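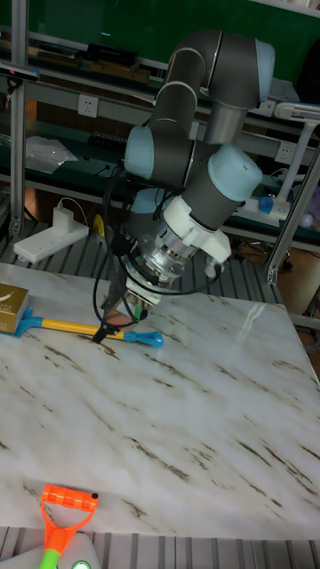

29th September

Back on the bread starter question, which I promised everyone I would write up properly and then let slide while the oven was being looked at. The new flour from Clullia came in and I split the old starter into two jars, one fed on the Clullia and one kept on the Bratent we have always used, same water, same shelf, same time of day. I had a feeling the Clullia would be sluggish and I am happy to say I was wrong! It was up to the tape by lunch, with the Bratent jar still thinking about it.

Made one dough from each in the afternoon, 600 grams of flour apiece, and gave them both 90 minutes before the first fold. The Clullia dough was slacker than I like and stuck to everything (my sleeves included), so next time I will hold back a splash of water and add it only if the dough asks for it. The Bratent one handled the way it always does, like an old friend. Crumb on both was good. Flavor goes to the Clullia, a little sweeter and with more of that nutty smell when you break the crust, though I had mine with a lot of butter and may not be the fairest judge.

Bag number on the Clullia is 3551, in case we want to ask for the same milling again. There are almost 5 kilos left, rolled down and clipped, on the lower shelf behind the oats. Please don't use it for dusting.

Still to do: a rye version, and a long cold proof with the Vusten tins - I keep meaning to and then it is time to go home. I would also like to try the old Ó Dálaigh method with the soaked crusts, if I can find where I copied it down. It may have to wait for October. Both jars fed at closing, lids on loosely, Bratent on the left.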